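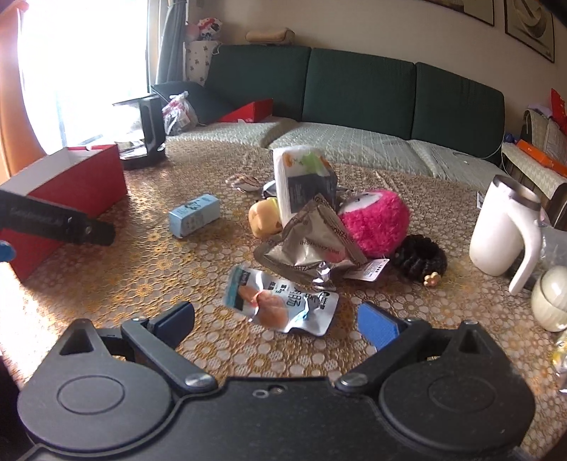 Brundanwood Volunteer Fire Department, Station 6

August 5, 2019

We ran the smoke house drill at the old Stenedberg school again this summer. I have been with the department long enough to remember when this was a talk in the gym and a handout. The school part of the building goes back to 1876 and the stairs are narrow, which makes it a good place to teach people how to get out.

The drill works like this. We fill the ground floor hallway with theater smoke, turn off the lights, and send people through in pairs. They have to stay low, keep one hand on the wall and find the side door. A firefighter in full gear waits at the halfway point and another one stands at the exit. Nobody goes in who doesn't want to. There is a second line for the extinguisher practice in the parking lot, and that one moved a lot faster.

Some 200 people came through over the afternoon. In May we did a smaller run for the middle school and found that the younger kids went past the side door without feeling for the handle. This time we had them practice on a closed door in daylight first, and I think that should stay in the plan.

The part I care about most is smoke alarms. We had a table for signing up to get one put in, and the sheet filled both sides. If your alarm was made before 2009, it needs to be replaced even if it still beeps when you push the button. The date is on the back.
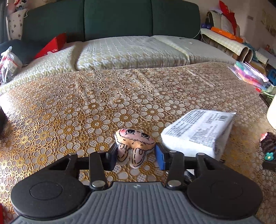

My mother has one in the hall and she can't hear it with her bedroom door shut, so please tell people to put one in the bedroom too, wrote Kaijage under last year's post. I agree with that. One in each bedroom, one outside the bedrooms, and one on every floor, including the basement.

We also had questions about the Jisum Road hydrants. Two are still out of service. Until they are fixed, a tanker goes out on every structure call east of the creek. It holds 2000 gallons, and we can refill it at the mill pond. 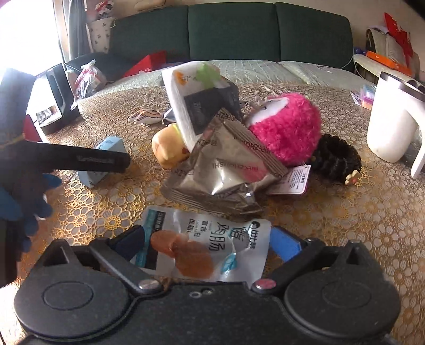
The tanker is slower than the engine, so folks on that side should expect it a few minutes behind. Please keep your driveway clear and your house number where we can read it from the road at night. Sign-up for alarm visits is still open at the station.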